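Ticket 334: visa extension form won't accept my expiry date
Opened June 4, 2026 by Nicanor Cisternas

Hi all, me again! I'm trying to file a visitor extension for one of our choir teachers through the Renineo portal, and step 5 keeps throwing me back to the start. It says her expiry date is "outside the permitted range" (it's 13 days away, so it really shouldn't be). I've tried two browsers and my phone, same thing every time.
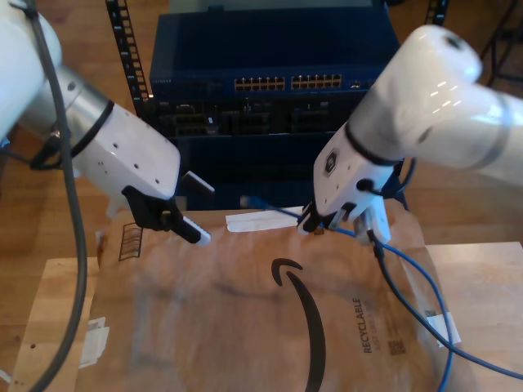 Flattened box on the table, network switch behind

Update: Kubiak on the help line had me clear the saved draft and retype the passport number by hand. That got me to step 6, hooray! But now the receipt page is blank, and I can't tell if the fee went through. I don't want to pay twice, so I've stopped there and saved the draft again. 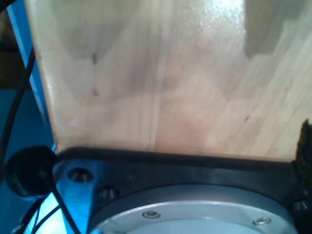 What I still need

Could someone check whether the payment posted, and send me the receipt if it did? Her old visa category still shows on the account too, and I'd love that fixed before she travels.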